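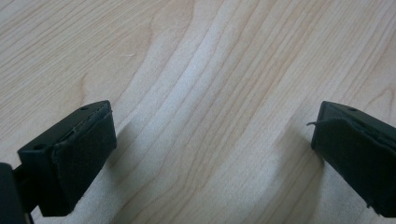

Vamer Forums > Hand-held grippers > Care and repair

Pads peeling off the fingers, glue or replace?

erlinda_r
Posts: 51

Hi all, I look after one hand-held gripper for our folding bench (gray knit stuff mostly, laid out on a wooden table, nothing heavy) and the pads on the fingers are getting sad. The edges are fuzzy, one top corner has curled away from the plastic, and there's a little frayed strip sticking out of it like a loose thread. The blocks themselves look fine to me. Screws are another question, see below.

I've been pressing the corner back down every morning with my thumb and it stays put until lunch. My coworker Jomar Evangelista wants to put a dab of superglue on it and be done. I'd like to pull both pads and start over with fresh ones, but I've never done it on this model and I don't want to mess up how the fingers close.

Oh, and the bottom of the left one is worse than the top! There's a torn flap that hangs down past the block. 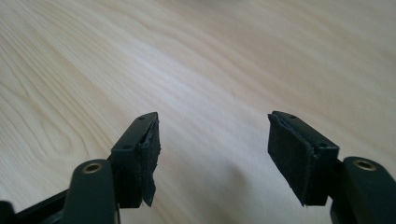
It's the flap that worries me more than the curl, because when you come in low over the cloth that's the bit that's going to drag first. So, two things: can I just trim it, and what adhesive are people using? We have a roll of Kotico double-sided in the drawer but no idea how old it is.

padded_cell
Posts: 93

Trim it today, replace it when you can. Small sharp scissors, cut it level with the bottom of the block, don't pull. If you pull you'll take half the pad with it (ask me how I know).

Please don't let Jomar near it with superglue. It soaks in and goes hard, and then you've got one stiff shiny corner on a soft pad and the cloth slides right off that spot. Also it's a pain to scrape off later.

tinbender
Posts: 2

I'm going to disagree a little. I've used superglue gel on pad corners for ages, a tiny amount under the corner, hold it for a minute, fine. The runny kind, sure, that's a mess. But swapping a whole pad for one lifted corner seems like a lot of work.

padded_cell

One corner, maybe. She's got a curl at the top AND a flap at the bottom. That's the adhesive giving up, you'd be chasing it all week.

erlinda_r

OK so I trimmed nothing yet, I wanted to see what you all said first. I wrote up how the thing behaves on the cloth, sorry it got long, the forum even put a timer on it.
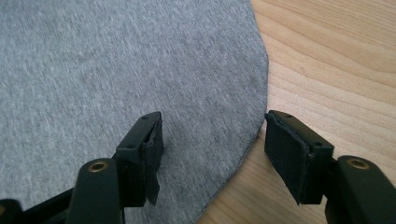
Reading time: 2 minutes

The two pads are not wearing the same. When I hold it with the fingers pointing away from me, the right one is a nice flat rectangle still, apart from the edges. The left one has the flap near the lower end and you can see a thin gap between the pad and the plastic. We mostly come at the fabric with the edge running between the fingers, so one finger is over gray and the other is over bare wood. My guess was that the wood side would wear faster, but the left pad is usually the one over the cloth, so there goes that theory.

I wiggled both arms at the brass bushings, and there's no slop I can feel on either side. Fingers meet square when I close it slowly. The pads meet slightly crooked, which I think is all pad and no finger.

One more thing, the tops of the blocks have two small holes each. Do those have to come apart to change a pad?

padded_cell

No! Leave the blocks alone. The pad is only stuck to the inside face. Peel from the end that's already loose, slowly, then get the old glue off with isopropyl on a rag and let it dry properly. Cut the new one a hair short at the bottom so nothing hangs past the plastic. That lip is where every tear I've had got started.

And change both. If you only do the left one you'll have a fresh thick pad against a tired flat one and it'll close off center.

tinbender

Agree on doing both, fine. I'd still keep the old right one as a spare if it comes off in one piece.

timonance_fan
Posts: 75

Jumping in on the tape question. Old roll = no. I bought a cheap one from Bautista's down the street from our shop and the pads walked downhill in December when the heating was on. If the Kotico doesn't grab your finger hard enough to be annoying, toss it. Also put the pads on, close the gripper on a folded rag, and leave it clamped overnight. Works way better than thumb pressure.

erlinda_r

Love the rag idea, doing that. Quick one on lint, since it's a knit and the pads pick up little light specks all day long. 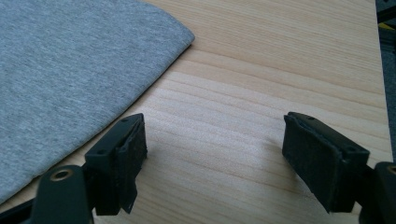 I've been brushing them off with a dry toothbrush at the end of the shift, and now I'm wondering if that's what is making the surface so fuzzy in the first place. It's not a soft toothbrush either, it's the one from under the sink.

padded_cell

Ha, yeah, stop that. Use masking tape, dab and lift, no rubbing. And dab in the middle of the pad, stay off the edges or you'll start another curl.

tinbender

I rub mine with a damp cloth and they're fine, but mine are a different material I think. Check a corner first.

erlinda_r

Going with the masking tape. Jomar has agreed to hide the superglue from himself. New pad sheet is ordered, so I'll trim the flap tonight, do both sides once it gets here, and post again when it's been through a few days of folding. Thanks everybody!

Erlinda Rivera

timonance_fan

Mark the top end of each new pad on the back with a pencil before you peel the liner. Saved me from sticking one on upside down.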